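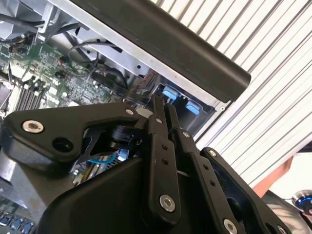

Rilbridge, June

The computer on the bench has been called "the new one" for longer than most of the furniture has been here. It came from the Schwerdtfeger clearance with 137 others, at a price that seemed cheerful until we had to find shelves for them. The whole lot weighed in at 1,124 kilos on the Kiltberg freight docket, and I have the knees to prove it.

This page belongs to the inside of a computer, a place most owners visit once, with a vacuum cleaner, and then regret. Lid off, it's all rather handsome. The green motherboard does most of the work of looking complicated, crowded with chips and capacitors and connectors. Four black memory slots sit in parallel along one side, like parking bays at a shopping centre, though with better line marking. The drive bay is across the gap from the board, and it's a gap that has eaten more dropped screws than I care to put in writing.

A few notes for anybody with the same sort of machine open on the kitchen table:

Pull the power cord out of the wall. Switching it off at the back and feeling confident is a different procedure.

Put the screws in an egg carton. We used a saucer for years, and then a visitor put a biscuit on it.

Take a picture of the cables before you touch any of them. You will be certain you'll remember the order, and you'll hold that certainty right up to the first leftover plug.

Memory goes in with a firm, even push and a click at each end. The amount of force required is always slightly more than seems polite.

Dust comes out with a soft brush and a bit of patience. The grey stuff in the corners has its own postcode by now, so do it on the verandah.

The Brorska bench mat is 310 millimetres too short for the bench, a fact I discovered after trimming the wrong end. It lives under the kettle now and has never been happier.

Colour prints of anything in the gallery can be had at the front counter. Spare side panels are free to a good home, limit 2 per household, and please bring your own box.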